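Workplace Storage and Sorting
Handout 6: Colour as a label, and how far to trust it
Temham evening course, revised February 26, 2005

Read this before the session and bring the bin sheet from Handout 5, filled in. Half the group left it blank last time.

1. The claim

Every catalogue of storage goods makes the same promise in one form or another: give each kind of thing a colour, give each colour a place, and people will put things back. The Pemesport booklet you were given in the first week puts it on page 16 and offers no evidence at all. The Drumerach guide is a little more careful. It says colour "supports" tidy habits, a word that could mean almost anything.

I don't say colour is useless. I use it at home for freezer boxes. But I would like you to leave this course able to ask what a colour is telling you, who agreed on it, and what happens when somebody new walks in.

2. A small case to think with

Take push buttons of the mushroom type, the kind with a broad rounded cap on a square base. They are a fair test because the bases look alike and the cap is what you notice. Put a few in an open-fronted bin and ask a colleague to sort them. Most people will go by cap colour without being told to. Ask them why and they will say it was obvious.

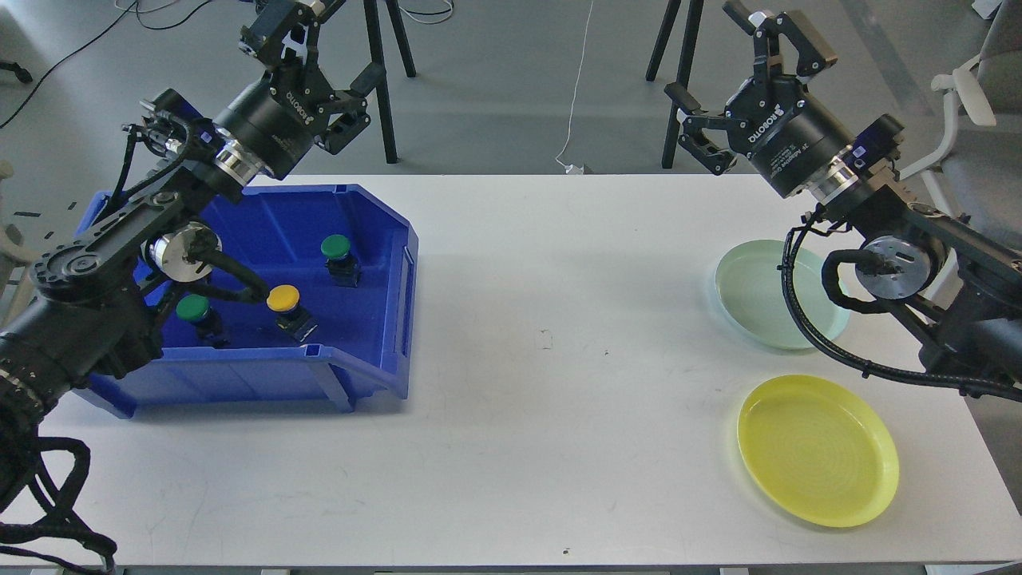 Fig. 1. Push buttons with green and yellow caps in a blue open-fronted bin.

Now consider what the cap colour leaves out. Two buttons with green caps may be the same part. They may also differ inside the base, in their contacts or their rating, and a storeman who sorts by cap will mix them without a second thought. The colour was chosen by whoever makes the buttons, for the person who will press them. It was never meant as a stock code. Penner, in the course reader, treats the two as the same thing for a whole chapter, and I think the chapter is weak for it.

Then there is the bin. Blue bins in a workshop often mean nothing more than that blue was what the supplier had. If your scheme says "green things go in the green container", a blue bin stands outside the scheme, and you must decide whether it is a holding place, a mistake or a third category. Write the answer down. In my experience it gets settled by whoever shouts first.

3. Open fronts

The low front lip is sold as a time saver. You can see in and reach in, and I accept both. The same lip lets small parts creep forward and out if the bin is overfilled or carried at a slope. For heavy, squat items like these buttons I would be happy enough. For washers I would want a deeper front. The booklet recommends the open front for "all small goods", and you should cross that out.

Handles deserve a word too. A slot in the end of a bin is handy for sliding it along a shelf. Lifting a full bin by one end slot is how you end up on your knees picking things off the floor.

4. Plates, trays and other targets

A common classroom version of colour sorting uses one shallow plate for each colour. It is cheap, and the plates can be laid out in a moment. My objections are these.

Shades. A pale mint plate and a strong green cap are both "green" if you are feeling generous. Some people will hesitate, and the hesitation is a fault in the layout. Yellow with bright yellow gives no such trouble.
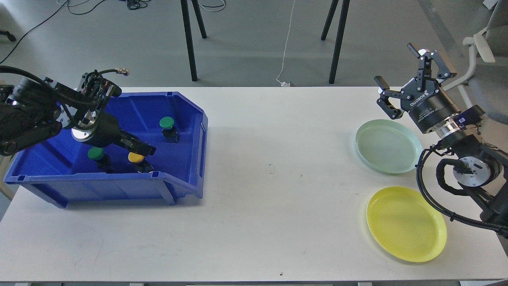 Distance. If the plates are close together, a dropped item is anyone's guess. Leave a clear gap and keep the same one each time, or you can't compare one go with the next.

Shape. A shallow plate shows you what it holds, and holds very little. As a step in sorting it will do. Nobody should be storing parts on it by March.

Eyesight. Any scheme that rests on colour alone shuts out people who don't see the difference. Add a word or a mark. This costs a pen.

5. Exercise

Work in pairs. Use 20 mixed items with no more than two cap colours, one bin and two plates. Sort by colour and note the time. Then swap the plates left to right, tell your partner nothing, and sort again. If the second go is slower, your partner was going partly by position, and the colour was doing less work than the booklet says.

Repeat with written labels and plain plates. Record every misplaced item, including those put right before the end. Leaving out the corrected ones is the usual way of making a scheme look good.

6. For next time

Read section 13 of the course reader and find one sentence you disagree with. Room 806 as before. Bring your own items if you can, and check that the bases match before you call them identical.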